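Report to the Doria fund on the Rivach grasp planner, covering work up to December. Written by Inese Mägi.

## Where we stand

The short answer is that the planner works better than it did in the last report and I still wouldn't build a schedule on it. The headline number in our proposal was 2000 logged grasp attempts. We have 2346, so that box is ticked. I don't put much weight on it. Most of those attempts are easy ones, and a big log of easy grasps tells you very little about the hard ones.

## Clear plastic

Bottles remain the main problem for perception. The depth estimate goes wrong wherever the plastic is molded into ridges, and the planner then picks contact points from a surface that isn't there. The label helps a great deal, and I suspect we have been tuning to labels without admitting it. 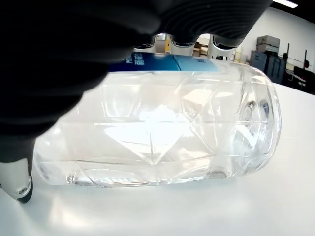
*Fingers on a full bottle lying on its side, wrist camera.*

Floarea Pop rewrote the part that merges the wrist and head views. When the two disagree, the old code averaged them, which gave a third answer that was also wrong. The new code keeps both guesses and asks for another look. It costs time on every attempt, and I expect someone will want to switch it off before a demo. Please don't.

## Two-handed planning

This is where I have the most doubts. The proposal promised that both arms would be planned together. What we have is two single-arm planners and a rule about who goes first. It runs on flat, simple objects such as a plate. I have not seen enough to say it would run on anything else.

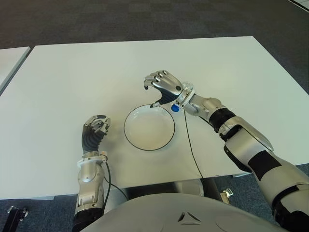
Floarea disagrees with me on this and asked that it go on record: the go-first rule is a fair stopgap, a joint planner would eat the whole remaining budget, and a shared collision check would get us most of the benefit for much less work. She may be right. I would like to see the collision check before I agree.

## Finger control

We moved to a new control layer from Zolska in the middle of this period. The promise was smoother closing and fewer stalls. Stalls are down. The closing is smoother on the plots, but our plots show commanded position, and the measured position lags behind it. Until both are on the same chart I would treat any claim about smoothness as marketing, including ours.
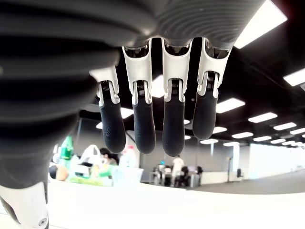

*Hand held above the table with the fingers pointing down.*

The start-up calibration is also fussier than it should be. It has to be repeated whenever the software restarts, and the step takes 60 seconds per hand. The tool gives no warning if you skip it.

## Open items

1. Replace the success flag. At present the planner marks its own work, and it calls a grasp good once the fingers stop moving. Dambrauskienė is writing an outside check that compares camera views from before and after.
2. Deal with things that change shape. The object model assumes a rigid body, and a crumpled bottle breaks that at the first touch. We have a patch that updates the outline during the grasp. I don't trust it yet. 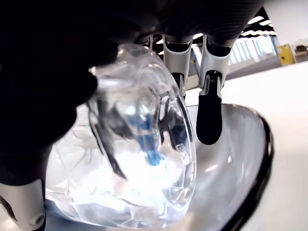

3. Put measured finger position into the standard log.
4. Decide on the collision check. I need a yes or no from you on the 4 weeks of Floarea's time it would take.

Items 1 and 3 are already paid for under the current plan. If the new success flag cuts our reported rate, and I think it will, the next report will look worse than this one. I would ask you to read it with the change of flag in mind, and to hold off comparing it with the earlier figures until we have rescored the old logs.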